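List home | Threads | Authors | Search | Help
4 min read

From: Ngan-ling Man
To: Dulstead Home Storage list
Date: Sun 26 June
Subject: Re: Re: Lidded boxes on open shelving, the Drarnden method

I've left most of the earlier message in, as it was sent in March and half the list has joined after that.

> The Drarnden method is very simple. Everything that isn't used weekly goes in
> a lidded box. The lid is taped down on one side with clear tape, so that it
> works as a hinge and can't wander off. Boxes go hard into the corner of the
> shelf, long side to the wall. We did our whole back room this way with 37
> boxes and haven't lost a thing. The tape comes off cleanly when you want it
> to, and the boxes keep the dust off and protect the wallpaper as well. I
> can't see why anyone would do it differently.
>
> Hauksdóttir

Well, I can see why. I've had one box done this way in the small room at Tevdale for 3 months, and I don't think much of it.

Take the tape first. A hinge has to bend, and parcel tape bends a few times and then starts to go white and crinkly. Mine runs over the rim of the lid on the left side and it has puckered all the way down. As for it coming off cleanly, I'd like to know what tape that was. I have peeled this sort off other plastic boxes and been left with a gummy line that picks up fluff until I go at it with cooking oil and a rag. Perhaps Hauksdóttir has never needed to take any off.

Then the dust. A lid keeps dust out of the box, I'll grant that. It doesn't keep dust off the lid, and a dark matte lid shows every bit of it. I bought teal because it went with the leaves in the wallpaper, and I wouldn't again. The recessed panel in the middle makes it worse, as you can't wipe straight across and the cloth leaves a hazy patch in the corners. Fine scratches show up pale as well.

The wallpaper is my real complaint. It's the old cream paper with the violets, in the room when we came, and there is no more of it to be had. I asked at two shops and was offered something with lavender on it for 300 a roll, hanging extra. So I'm careful. A box pushed hard into a corner doesn't protect paper, it gives you something to knock it with every time you lift the lid or drag the thing out. I can't prove the box made the grey smudge low on the right-hand wall, but I have my suspicions.
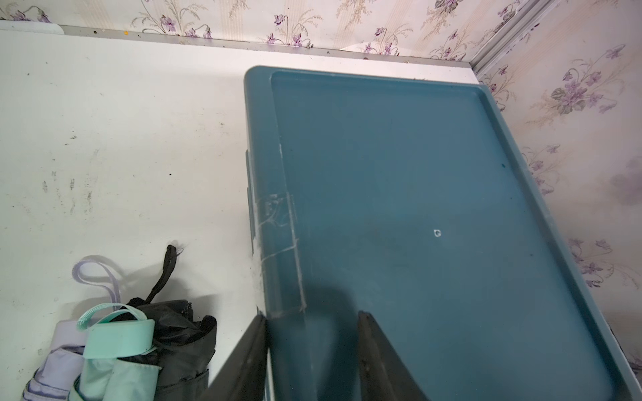
What I'd do in its place

Leave a gap. Two fingers' width between the box and the wall is enough, and you can get a duster down it. If the shelf is too shallow for a gap then the box is too big for the shelf, and no amount of method will change that.

Skip the tape, unless the lid really won't stay on. If it won't, a wide elastic band does the job and comes off in a second. Write the contents on a luggage label and tie it to the band.

Buy pale boxes if you mind about dust, or clear ones if you can stand looking at what's in them.

As to the metal strip at the back of the shelf, somebody asked whether it ought to be filled and painted. I wouldn't bother. Mine has a slight dent in it and a good many small screw holes, and I only notice when I'm writing messages like this one. Filler on thin metal doesn't strike me as a job that lasts, though I'd be glad to hear from anyone who has managed it.

I'm also not persuaded by the 37 boxes. How often are they opened? If the answer is hardly ever, then of course nothing has been lost and the tape has held. I'd want to hear about one box in daily use, with the same piece of tape on it, before I did a second.

Has anyone got a grey mark off old wallpaper without taking the pattern with it? I've been told white bread, and I've been told a soft rubber. I haven't dared try either so near the violets.

Ngan-ling

Reply to list | Reply to sender | Previous in thread | Next in thread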